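[akik-build] Re: wrist camera, handles, and why my gripper keeps missing

Hi all,

Sorry for going quiet after my last post. I promised Ramesh a proper answer on the tote bag problem and then spent every evening under the arm with a hex key, so the answer got long. I've pasted in my build log below because it's easier than retyping it, and Ramesh's message is at the bottom for anyone who missed it. If you only care about bags, the short version is that a black handle over a dark carpet is a rotten thing to ask a small camera to find, and a bright white lining right next to it makes it worse!

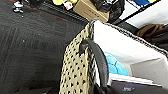

Travport, March 24, 2025

The Akik is back on the floor and moving. I had it on the bench all winter (well, the end of the kitchen table) and it was very well behaved up there, where everything I gave it was a block. On carpet, with real stuff lying about, it's a different animal. I've done 114 attempts at the tote handle so far and it has closed on the handle in 65 of them. Most of the misses are the same miss. It goes for the edge of the white lining, gets hold of nothing, and comes up looking pleased with itself.

My guess was exposure. The auto setting on the Ye camera board sees that big white lining and turns everything down, and then the handle and the gap underneath it melt together into one dark blob. The dotted side of the bag is the part it finds best, with all that contrast. So I tried steering by the dots: find the patterned panel, follow its top rim, look for anything black that crosses it. It's a silly trick and it's better than anything I had before.

1. The camera angle

I moved the camera back and tipped it down so the gripper housing shows in the view. I fought this for ages, since it felt like throwing away half the picture. But now when a bracket shifts I can tell, because its outline isn't where it was in the last run. Black plastic on a dark gray carpet isn't much to go on, but the light catches the rounded edges and gives you a line you can check against. I practice this one on the little white container with the blue patch on top. Good and bright against the floor, and it has straight sides, so you can see right away if your angle is off. The red-orange stripe in the carpet is handy too, as long as you don't let the edge finder mistake it for an object (ask me how I know).
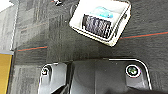 2. The brackets and that screw

The left bracket was walking. Only a tiny bit on each grab, but after 18 grabs in a row I could wiggle it with a fingertip. Thread locker fixed it. I use the blue kind, let it sit overnight, and I put a paint mark across the head so I can see if it turns. Please don't do what I did first and just tighten it harder. That's how I got to know the Tudham spare parts page so well.

3. Getting up to shelf height

The next job is putting things away, and that means the black wire shelving unit. I picked it for the casters, so I can roll it up to the arm and not the other way around. Big mistake, or at least half of one: if the arm leans on a shelf at all, the whole thing scoots. Lock your casters, or shove the unit back to the wall and chock it. The wire grid is its own headache. Anything small tips into the gaps when you let go of it, and the depth reading goes straight through to the white wall behind.
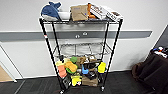
So I'm sticking to the middle level for now, with the toys down below left out of it until I trust the thing. A plush toy is really forgiving to grab and really annoying to find, especially in a heap where one yellow lump runs into the next. I'd like to get the whale moved from the top to the middle by April. Boxes should be easier, but they have to come down flat, and mine let go too early. The release height in the config file is 13 millimeters and I think it wants to be less over wire. If anybody has a number that works, send it!

4. Back to the bag

Locking the exposure by hand did more good than all my clever code. I set it for the carpet and let the lining blow out to plain white. Then the handle shows up with a faint highlight running down it, and that highlight is what I look for now. Still working on what happens once it lifts, because a bag full of papers and a book swings a lot more than an empty one, and my wrist motor whines about it. 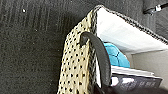
Ramesh Prajapati wrote:

> I have the same trouble with handles, and mine are tan, so I don't
> think it's only the color. Have you tried coming in from the side
> and closing slowly? Mine does better if it bumps the strap first
> and then grabs.
>
> Also, which camera mount are you using? The one in the Tudham kit
> sits so close to the fingers that I lose the object for the last
> part of the reach. I was going to cut a longer one this weekend
> but I'd sooner copy yours if you'll post the file.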